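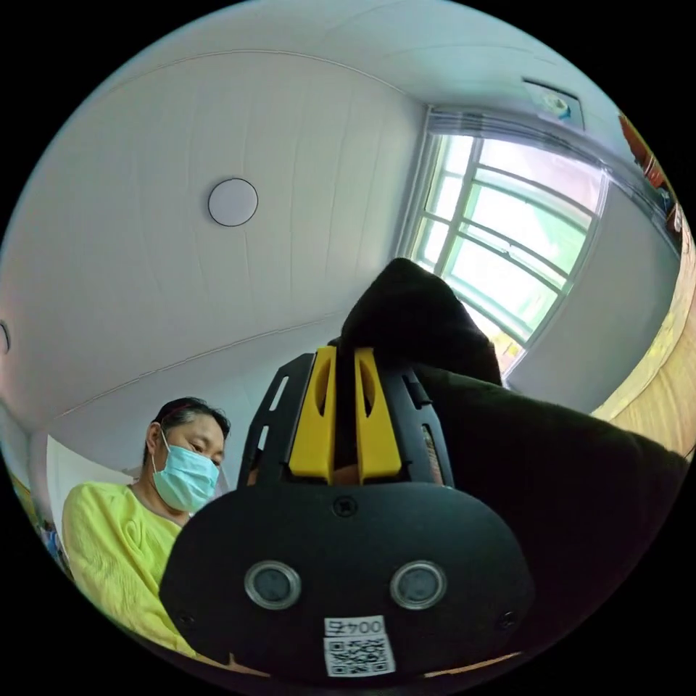
Comparing two hand-held grippers on things that refuse to hold still

Lautaro Carrasco and Renato Palma
Final report, Korkstead project course

1. What we were asked to do

The course wanted a comparison of two hand-held grippers for collecting household demonstrations. We asked for something with bolts in it. We were given laundry.

Our baseline was the Birura, with flat gray jaws and one camera. The other was the black unit with tall yellow fingers and a pair of round lenses on the housing. We logged 200 attempts, 178 of them usable. The missing ones are mostly Renato forgetting to press record, a failure mode the literature does not cover.

2. Dark cloth

Soft black fabric was our worst case. The yellow fingers close flat against each other, so a fold pinched between them tends to stay pinched. The Birura jaws let thin folds slide out sideways, usually over the floor.

Tracking was the bigger headache. A wide lens pointed toward a bright window exposes for the window, and black cloth becomes a hole with edges. Our script, which Lautaro named Luseo and still defends, lost the cloth outline in 1781 frames before we gave in and set the exposure by hand.

The free hand matters too. Putting clothes away means holding the gripper in one hand and working a cabinet handle with the other, and the wrist tilts when you reach. We had planned for level grasps. Our plan did not own a cabinet.
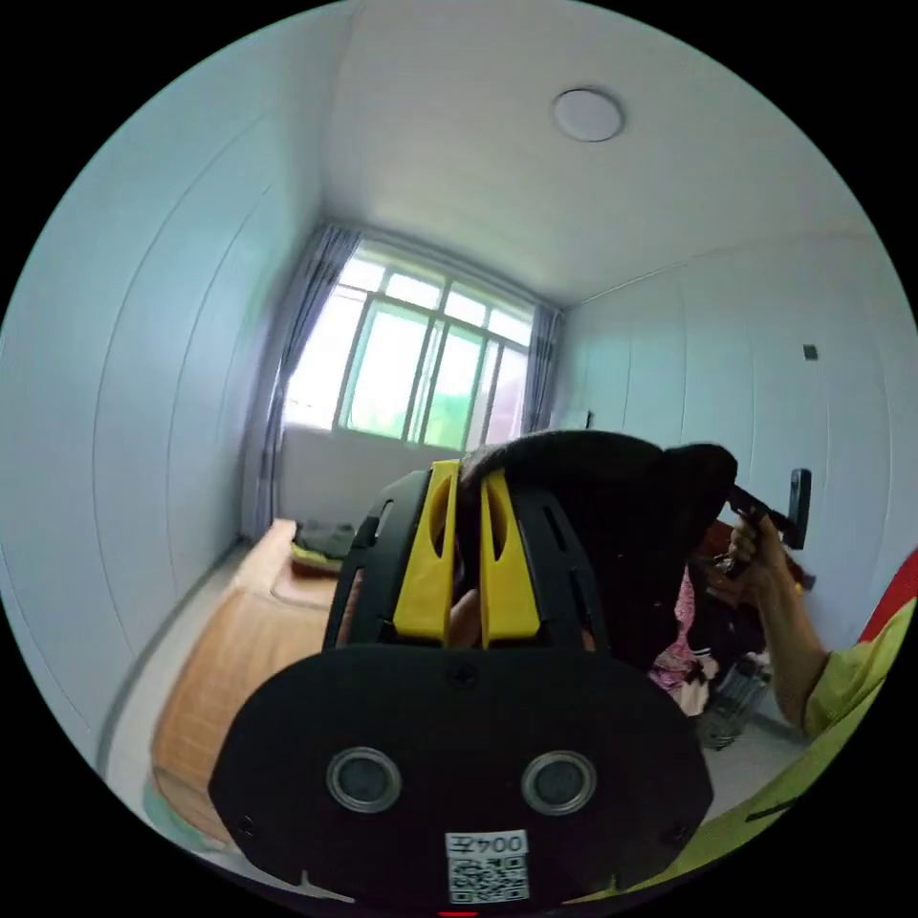 3. What we would change

Lock the exposure before the first trial. Allow five practice runs per operator, and throw them away even if they look good. Label the cables. Dr. Zúñiga suggested all of this in May, in writing, and we have since found the email.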